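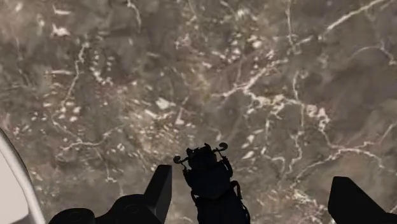 Last updated: January

If you listen to talk radio all day the way I do – three hours of politics in the morning while I cook, then the call-in show until supper – you'll know how miserable it is when the kitchen set starts to crackle just as the host gets to the good part. I've kept a radio going in my kitchen in Grodcombe for a long time, and these are the things I do to keep the voices clear.

First, move it away from the microwave and any phone charger. AM is where most of the talk is, and AM picks up every bit of buzz in the house. If you can't find what's making the noise, carry a battery set from room to room and listen for where it gets louder. Mine was a cheap light bulb over the sink, and I'd been blaming the station for a whole election season!

Next, turn the whole radio, a little at a time. The antenna for AM is usually inside the case, so pulling up the metal rod on top won't help you one bit with those stations (it does help with FM). I put a dab of nail polish on the shelf to mark the best angle, so it goes back right after I dust.

Speaking of dusting, grease gets into the speaker holes something awful. Unplug the set, go over the front with a dry, soft paintbrush, then wipe the case with a cloth wrung out in water and a drop of dish soap. Never spray anything straight at it. A scratchy volume knob will often clear up if you switch the set off and turn the knob back and forth a couple dozen times.

For speech, turn the bass down. It took my neighbor Nia Wynne to tell me that, after years of my asking what the senator had just said. With the bass low and the treble up a touch, you can hear every word over a running faucet, and you won't need it so loud that it starts an argument with whoever votes the other way in your house.

Last thing – if you use batteries, take them out before you put the radio away for any length of time. I lost a good little Wumitz that way. Paid 79 dollars for it, too, and the news has never sounded quite as good on the one I bought after.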